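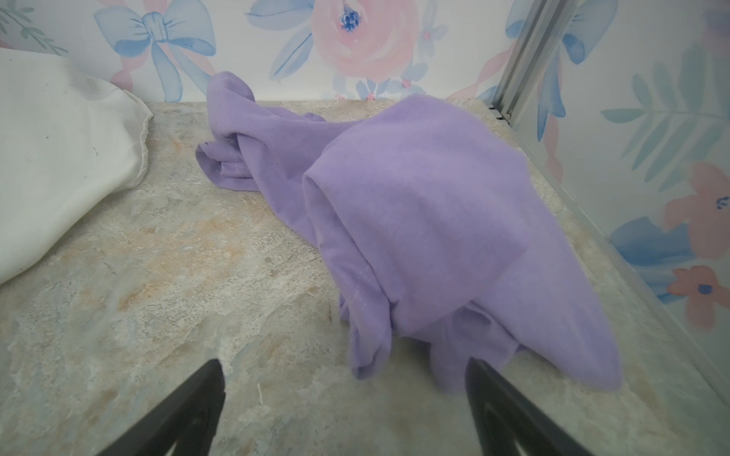 Flokthorpe workshop teaches a robot hand to deal with the laundry

Posted December 7, 2020

Readers who remember our piece in September on the old seed store in Flokthorpe will be glad to hear that the lights are on there most evenings now, and that the people inside are busy with something most of us would happily hand over to anybody who asked. They are teaching a machine to pick up clothes.

The work belongs to Brotance, the small automation firm that moved in at the end of the summer, and the project goes by the name of Puno. Its aim, as the team explained over a very welcome pot of coffee, is a robot that can sort and put away soft things in an ordinary home. A mug keeps its shape wherever you set it down, but a sweater never looks the same way twice (as anyone with a teenager's bedroom floor will know!), so the team doesn't try to write out rules for it. They show the machine instead. A person guides the two black fingers through a pickup, the small camera near the gripper records what it sees, and the whole thing is saved as one example for the learning system to study later.

Each session is made up of 40 examples, with a short break in the middle for stretching and, on the evening we visited, a plate of lemon bars. A session takes around 26 minutes when everything goes smoothly, and a good deal longer when a sleeve gets itself wound up in something. The lavender cloth has become a bit of a favourite with the crew, being soft and fuzzy and inclined to bunch up, and it gets lifted, dropped and lifted again until whoever is at the controls asks for a change.

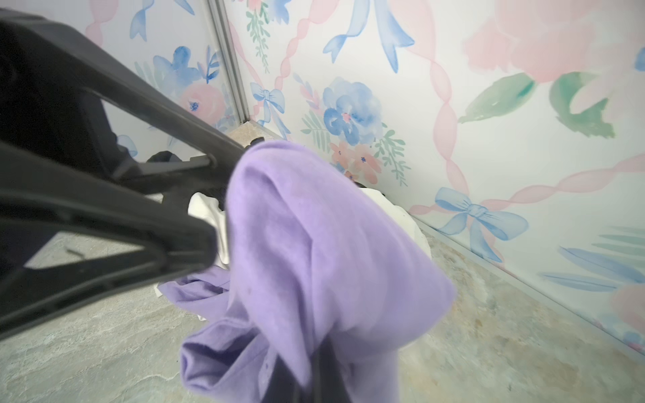
Flowers on the walls

Visitors tend to notice the wallpaper first. The work area is lined with watercolor flowers and blue bows, very much the sort of thing you might find in a guest bedroom, and the surface the clothes lie on has a marbled look to it. The team told us they want the system to learn from places with some pattern and color in them, the way real homes have, and they plan to change the paper several times before spring. One of the operators has already put in a request for stripes.

The clothes themselves are kept simple for now. White, black and lavender pieces go in together and end up in a heap, and part of the operator's job is deciding which fold to go for when one thing is lying over another. It takes patience, and the newer members of the team say they felt clumsy for the first week or so and then rather enjoyed it. Failed grabs are saved along with the good ones and labeled as such, so a dropped shirt is no great cause for upset.

Every so often something that isn't clothing at all joins the pile's neighborhood, such as a snack wrapper, and the system will need examples of that too if it is ever going to be any use in a family room.

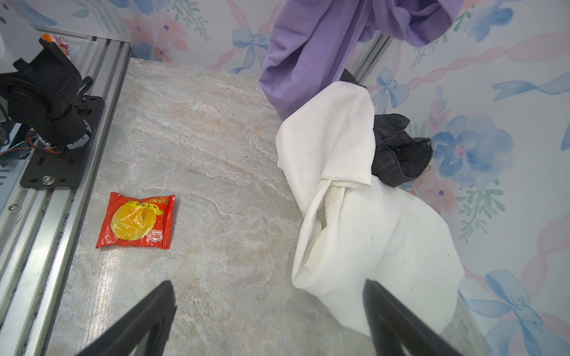
LOCAL BUSINESS

Brotance has five people on the project at present, all of them working in Flokthorpe, and it hopes to take on more operators in the new year. No background in robotics is needed. The firm is looking for steady hands and an even temper, and it trains everybody from the beginning, starting with a folded washcloth and moving on to the harder stuff once that feels comfortable.

Some of the recorded sessions go to Nassar, a partner company that checks the labels and sends back the ones it has doubts about. That back-and-forth has been slower than either side would like, and a new way of naming the files is being tried out this month.
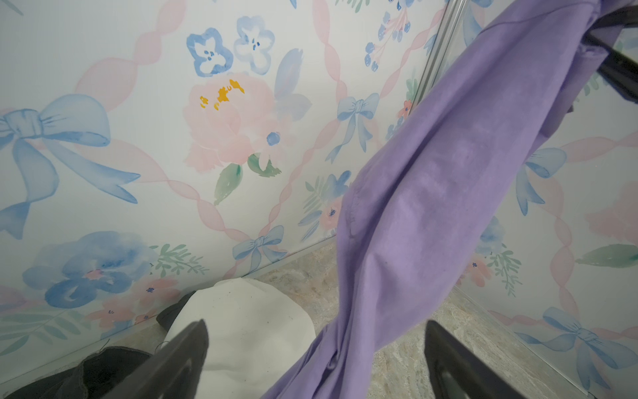 The next goal is a run of 100 sessions with the same group of garments, after which the team will bring in socks, towels and, if they are feeling brave, a fitted sheet. The workshop will also hold an open evening once the run is finished, with coffee, a chance to try the controls, and very likely more of those lemon bars. A sign-up sheet for the operator jobs is at the front desk of the seed store, and the firm says anyone is welcome to stop in and ask about the work before putting their name down.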